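Planning and budgeting for a kitchen handling station

Read this section before you ask for a quotation. It covers a single Bralarier arm with a two-finger gripper, working at a sink and the counter beside it. Work surfaces, plumbing and building work are outside its scope, but you will need to allow money for them if your site does not already have a sink you can spare.

Before you start

You will need a floor plan of the room, the height of the worktop and of any wall cabinets over it, a list of the items to be handled, and the name of whoever signs off spending at your site. If the arm is to share a room with other people's work, ask them now which hours they can give up.

Step 1. Write the item list

1.1 List every item the gripper will be asked to pick up, move or put down. Use separate lines for items that differ in shape, even if they serve the same purpose. A plate with a wide rim and a flat plate are two lines.

1.2 Mark each item as rigid, soft or breakable. Fruit goes under soft. Glass bottles and china go under breakable.

1.3 Mark where each item starts and where it should end up: shelf, counter, plate or sink.

1.4 Keep the first list short. The planning sheet takes up to 100 items, but every line adds set-up time.

Note: Round items that nearly fill the gripper's opening cost more to set up than their price in the shop suggests. Measure them at the widest point and write the figure down. Do not estimate it from a catalogue.

Step 2. Decide how much to do in simulation

2.1 Build the sink area in the simulator before ordering any hardware. Include the wall cabinets, the tap and the rim of the sink, because these set the limits on reach.

2.2 Place the items from your list at their starting points. Put some on the counter on both sides of the sink, and at least one on a shelf.

2.3 Run each move from start to finish and record any contact with the sink, the tap or another item.

2.4 Allow 65 hours of staff time for this step. Enter it in the budget as labour, on its own line, even if the staff are already on the payroll.

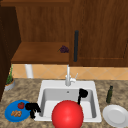
One reader of the previous edition wrote that the simulation hours looked like padding, and that her site had cut them in half and gone straight to ordering. She added that the hours came back later as call-out charges, under a budget heading with nothing left in it, and that she would now put the full amount in at the start.

We have left the allowance as it was. If you do reduce it, move the difference to the support line and do not release it for other spending until the station has been accepted.

Caution: A move completed in simulation does not show that the same move is safe on the real arm. Do not use simulation results in place of the risk assessment in Step 5.

Step 3. Choose the gripper and fingers

3.1 Take the widest and the narrowest item on your list. If one set of fingers will not hold both, price a second set now. Adding it to the first order avoids a second delivery charge.

3.2 Check finger length against the depth of your sink. The fingers must reach an item lying on the floor of the basin without the body of the gripper meeting the rim.

3.3 Check the finger width against the gaps between items. Things left in a sink tend to end up close together, and the fingers need room on both sides of whatever they are picking up.

3.4 Order one spare set of finger pads for every six months of planned use. 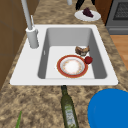
Figure 2. Simulated sink with a red-rimmed plate and food items in the basin; bottle on the counter in front.

3.5 Go back to your item list and add any arrangement you have not yet allowed for, such as an item touching the edge of a plate, or a bottle lying on its side. Each arrangement counts as a separate test in Step 6.

Note: If your list changes after this point, tell the supplier in writing. Quotations from Abou Zeid are tied to the item list they were sent with, and a later list will be priced as a change.

Step 4. Ask for quotations

4.1 Send the same item list, floor plan and worktop height to each supplier.

4.2 Ask for the arm, gripper, fingers, mounting, controller, installation and training as separate lines. A single total cannot be compared with anything.

4.3 Ask what the support contract covers and when it starts. Some start on delivery and some on acceptance. If your room will not be ready when the crates arrive, this matters.

4.4 Ask for the delivery point. Orders for sites in the Flurham area are delivered to the depot at Gromcombe unless you ask otherwise, and carriage from there is charged separately.

4.5 Ask how long the price is held. If your spending is approved in November, a price that runs out in October is of no use to you.

Step 5. Complete the budget sheet

5.1 Enter the hardware from the quotation you intend to accept.

5.2 Enter labour for simulation, installation, the risk assessment and operator training.

5.3 Enter guarding, an emergency stop within reach of the operator, and any electrical work.

5.4 Enter replacement items. Use real plates and bottles of the kind on your list and expect to break several. Food for testing goes on the same line and will need buying more than once.

5.5 Enter support for the first year.

Caution: Do not take guarding out of the budget to bring the total under an approval limit. The station must not be switched on without it.

Step 6. Plan acceptance

6.1 Agree with the supplier which moves will be tested and how many tries each will have. Put this in the order.

6.2 Book 45 minutes of room time for each item on the list. Include resetting the counter between tries.

6.3 Hold back the final payment until the acceptance sheet is signed by both sides.

6.4 File the signed sheet with the item list it refers to. The support desk will ask for both.

Continue with the section on site preparation once the order number has been issued.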